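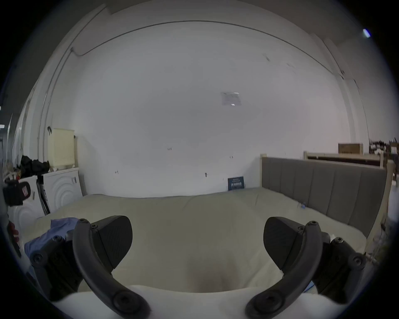
The bed with the gray headboard, second frame leaning behind it

Folding on the bed: who else does this?

erlinda_m
Joined June, 51 posts
Posted 11/13/24

Hi all! We finally have the Jirnside bed set up and I am so happy with it. I went back and forth forever on the headboard (I wanted plain, my sister Corazon wanted buttons) and we ended up with the vertical channels. I love them! The gray looks great next to the light wood, and you can lean back on it with a book without a button digging into your spine.

But what I came here to talk about is laundry. I've always folded at the kitchen table, and now that I have this big flat pale bed I've started doing the shirts there, and it's so much nicer. There's room to spread the sleeves out all the way! Does anybody else fold on the bed, and do you have a routine?

channelback
182 posts

Love that headboard. Run the brush attachment down the channels every couple of weeks, dust settles in the stitching.

And no, I don't fold on the bed, sorry! It's too soft. You press down to get a crease and the whole thing sinks. Table every time.

Monden Mike
549 posts

Have to disagree with channelback. You don't need to press anything if you smooth as you go. I've done a family of five's laundry on a mattress for years and the drawers look fine.

My one gripe is height. Our old bed was so low I had to kneel.

erlinda_m

Height is good on this one, I can stand there and not feel it in my back. And I get what you mean about the sinking, channelback, but I find it only bothers me with pants.

OK so my routine for button shirts. I shake it out once, hard, and lay it down with the collar toward the headboard. Then I start at the hem, pinch it in the middle, and pull it toward me a little so the body comes straight
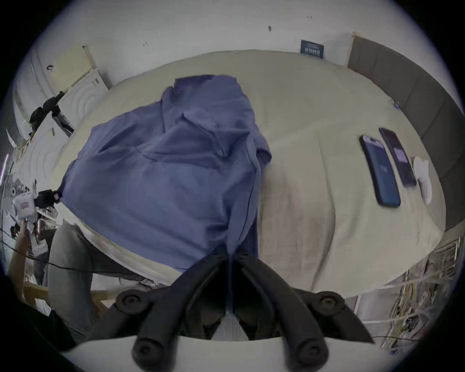 and then I go up each side with my palm until the side seams lie where they should. Sleeves in, sides in, bottom up in two folds. The pull at the hem is the part I'd never done before and it makes such a difference! My shirts used to come out with that fat lump in the middle.

channelback

Huh. I pull from the shoulders. By the hem doesn't it just slide down the bed?

erlinda_m

A little bit, yes. Slower helps. Danilo holds the collar for me when he's home (he thinks I'm being fussy).

comley_attic

Shoulders for me too, but I'm going to try the hem tonight, I have a basket full of work shirts.

Question about the other frame, the one against the wall with the cream rail. Are you putting that up too? I had one a bit like it in my place in Comley and I regret selling it. Such a pretty color with wood.

erlinda_m

Yes!! Next project. It goes in the small room and I still have to measure. The gap by the window is 47 inches, so it may have to turn sideways.

Monden Mike

Measure the door too. Ask me how I know.

comley_attic

Back from the work shirts. Hem pull is good on the stiff ones, useless on the stretchy ones. I'd still do polos on a table.

channelback

Told you. Table.

erlinda_m

Polos I just roll!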